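Home Blog About Archive Search

The Drawer of Cloths

Every house has a drawer that can't be opened without a fight. Ours is the one under the cutlery, and it holds cloths. Tea towels, mainly, plus three generations of duster and a souvenir of Bodton so stiff with starch that it has never dried a thing in its life. I bought it on a wet afternoon in June, seven years ago, and it still repels water like a duck.

I moved house with that drawer. I mean that I emptied it into a box, wrote KITCHEN MISC on the side, paid two men to carry it up the stairs, and tipped it into a new drawer of the same size. It jammed by teatime.

So last month I decided to sort it out. I had read a piece of around 3000 words by a woman who folds everything into thirds and stands it on its edge, like files in a cabinet. She owns 20 tea towels and they are all grey. I own 52 and no two of them have ever met.

My friend Emmanuel Waweru came round to help, by which I mean he drank my coffee and said 'keep' every time I held something up. He's a sentimental man. He wanted to keep a dishcloth with a hole in it that you could post a letter through. 'You could strain something,' he said. I have never strained anything in my life, but it went on the keep pile, next to an oven glove for a left hand only.

Thin stuff is the worst. A proper tea towel has some weight to it and stays where you put it. Anything meshy or floaty waits until you've got one end nice and flat, then bunches up at the other out of spite.

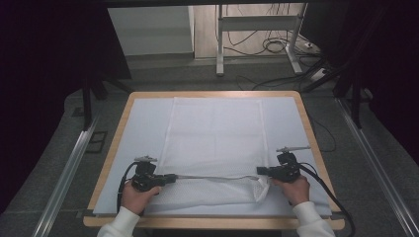 What went and what stayed

In the end I got rid of nine, all of them dull. The Bodton one stayed. So did the Sonetti one, which came free with a coffee pot that broke within the week – the towel has outlived it by a decade and shows no sign of grief.

I did try the thirds method. It works very well until somebody wants a tea towel, at which point they take one from the middle and the rest lie down like tired cows. By the weekend the drawer had jammed again and I was back to poking at it with a spatula.

Emmanuel has since given me another one for my birthday. It has a heron on it.

Recent posts
The great marmalade sulk
Why I no longer lend ladders
Cinari by bus, with a cold
Mrs Koech's hedge, part two

Contact | Copyright, all grumbles my own | Back to top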